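Textile Ausbildung in der Region: Ein Gespräch mit der Leitung des Bildungswerks Dandis
10. Oktober 2021

Das Bildungswerk Dandis in Ketport bildet in den Berufen der Textil- und Modenäherei aus und führt Lehrgänge für Beschäftigte aus Betrieben durch, die technische Textilien verarbeiten. Zum Beginn des neuen Ausbildungsjahres hat die Redaktion des Mitteilungsblattes mit der Leiterin des Fachbereichs Textil über Bewerberzahlen, Lehrinhalte und die Zusammenarbeit mit den Betrieben gesprochen.

Die Zahl der Auszubildenden sei gegenüber dem Vorjahr stabil geblieben, erklärte die Fachbereichsleiterin. 15 junge Menschen hätten ihre Ausbildung aufgenommen, davon neun mit einem Vertrag in einem Betrieb der näheren Umgebung. „Wir hätten gern mehr Plätze besetzt. Die Betriebe fragen nach, und die Werkstätten sind dafür eingerichtet“, sagte sie. Viele Bewerberinnen und Bewerber verbänden mit dem Beruf zunächst die Anfertigung von Kleidung. Dass ein erheblicher Teil der Aufträge auf Planen, Filter, Polster und Schutzhüllen entfalle, werde ihnen häufig erst im Praktikum bewusst.

Auf die Frage, welche Kenntnisse im ersten Jahr im Vordergrund stehen, verwies sie auf die Materialkunde. „Wer den Unterschied zwischen einer Maschenware und einem Gewebe nicht mit den Fingern erkennt, wird später beim Zuschnitt Fehler machen. Eine Ware, die in beide Richtungen nachgibt, muss anders gelegt werden als eine, die nur quer dehnt.“ Der Unterricht beginne deshalb mit Stoffproben, die zunächst ohne Etikett beurteilt und anschließend mit dem Datenblatt verglichen würden. Faltenwurf, Griff und Rücksprungverhalten würden schriftlich festgehalten. Das Berichtsheft gehe in die Bewertung des Halbjahres ein.
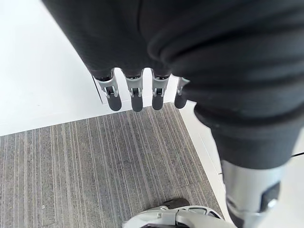 Zuschnitt und Naht

Im zweiten Abschnitt der Ausbildung nimmt die Nahttechnik den größten Raum ein. Nach Auskunft der Fachbereichsleiterin entfallen darauf fünf Lehrgangswochen, ergänzt durch Übungen im Ausbildungsbetrieb. Besonderes Gewicht liege auf der Naht an gekrümmten Flächen. „Eine gerade Kante lernt man rasch. Bei einem Bogen müssen Vorschub, Fadenspannung und Handführung zusammenpassen, und das braucht Wiederholung“, führte sie aus. Geprüft werde sowohl die Maßhaltigkeit als auch das Verhalten der Naht unter Zug. Ausreißende Einstiche gälten als schwerer Mangel, eine leicht wellige Zugabe hingegen werde im zweiten Jahr noch toleriert.

Der Zulieferer Khổng, der seit mehreren Jahren Reststücke für den Unterricht bereitstellt, hat den Umfang dieser Lieferungen zuletzt erhöht. Im vergangenen Ausbildungsjahr seien auf diesem Wege etwa 3.260 Meter Ware verarbeitet worden. Die Leiterin bezeichnete die Unterstützung als wesentlich: „Übungsmaterial ist teuer. Wenn gespart werden muss, wird zuerst am Material gespart, und das merkt man den Prüfungsstücken an.“

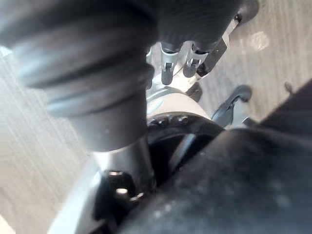 Gerippter Überzug in Dunkelgrau, zum oberen Ende hin mit engen, parallelen Rillen

Mit dem Programm Motivness wendet sich das Bildungswerk zusätzlich an Personen, die eine frühere Ausbildung abgebrochen haben. Die Teilnehmenden durchlaufen zunächst eine Orientierungsphase und können danach in den regulären Lehrgang wechseln. Bereits erbrachte Leistungen würden auf Antrag angerechnet. Die nächste Orientierungsphase beginnt im Februar. Unterlagen sind im Sekretariat in Ketport erhältlich.

Zur Frage der Prüfungsordnung äußerte sich die Fachbereichsleiterin zurückhaltend. Eine stärkere Gewichtung der Reparatur sei wünschenswert, müsse jedoch mit den Betrieben abgestimmt werden. „Ausbessern verlangt oft mehr Können als Neuanfertigen. In der Prüfung kommt es bisher nur am Rande vor.“ Ein entsprechender Vorschlag werde derzeit im Fachbereich vorbereitet und den Ausbildungsbetrieben zur Stellungnahme vorgelegt.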